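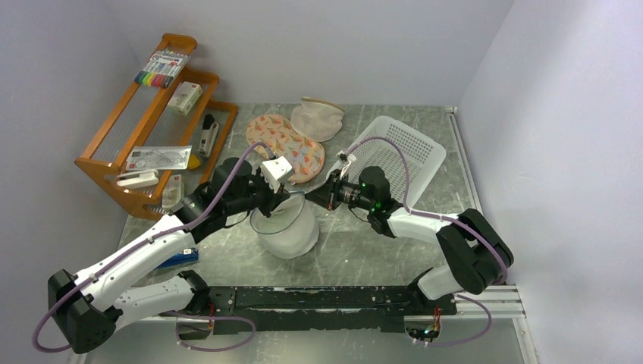 Both arms over the container, grippers nearly touching above the rim. Rack on the left, basket on the right.

# Skinard bench rules

Hi! I look after the Skinard two-arm bench in Drorkville, and this README is the set of house rules for recording on it. It ships with the data so you know what people were told to do while they were recording, and it's also what I hand to anyone who wants bench time. Last edited 20 September 2024.

If you only want the numbers: the August release has 81 sessions and almost 1,000 episodes. Sessions are capped at 45 minutes (see rule 3, and yes, I mean it).

## Before you power up

1. Look at the cables first. Ours are purple and they make big loops around the elbows, so run your eye along both arms and check that no loop has slipped under a joint or snagged on anything on the table. Do this with the power off, please!

2. Check the base compartments too. There's exposed wiring in there, and I don't want pens, clips or sleeves anywhere near it. Loose wire? Stop and come find me or Urs Berchtold. Don't push it back in yourself.

3. Set a timer for 45 minutes. Operators get sloppy near the end of a long run and it shows in the data – you get little stabs at the object and a lot of hovering. Take a real break before you start another one.

## Setting the table

I like clutter. A bare table makes for boring data, so leave the household stuff out: the wooden rack with its markers and small boxes, the perforated basket, the mesh pouch, the peach-orange fabric thing with the two round pads. What I care about is that you don't tidy halfway through a session. If something gets knocked over, leave it where it landed, finish or drop the episode, and write it down.

Things with a point or an edge stay in their package unless the task calls for them. Same goes for small metal tools. Gilles Roussel wanted an exception for this and we talked it over for most of an afternoon, and the answer is still no.

## When the grippers get close

Working over the container is where most of our bumps happen, so it gets its own section.

- One arm holds still while the other one moves in. Say out loud which is which if there are two of you.
- Slow down before the fingers reach the rim.
- Never pull against a part that both grippers are holding. Open one, wait, then move.
- No hands past the front beam while the arms are live. Pause both arms first, even for a quick nudge.

A touch between grippers is fine to keep in the data. Mark it `contact`. A hit hard enough to make you jump is `fault`, and the session ends there until somebody has checked the wrists and the wire under them.

## Labels

Use `success`, `fail`, `contact` and `fault`. You can put more than one on an episode. Please don't delete fails! I lost a bunch from the early Ritura sessions that way and I'm still a bit sore about it. The notes field is free text, so write whatever you'd want to read a month later. "Weird" is not a note.

## Known problems

- Some early sessions have the left and right arm names swapped in the notes. The motion files are fine.
- `contact` was used loosely until Urs and I sat down and agreed on it, so don't lean on it too much in the older material.
- Lighting changes a little between sessions. I haven't corrected for it.

Found something else? Open an issue and give me the session number.

Related

Ritura: single-arm bench rules
Omoregie label checker
Skinard cable routing notes
Changes since the August release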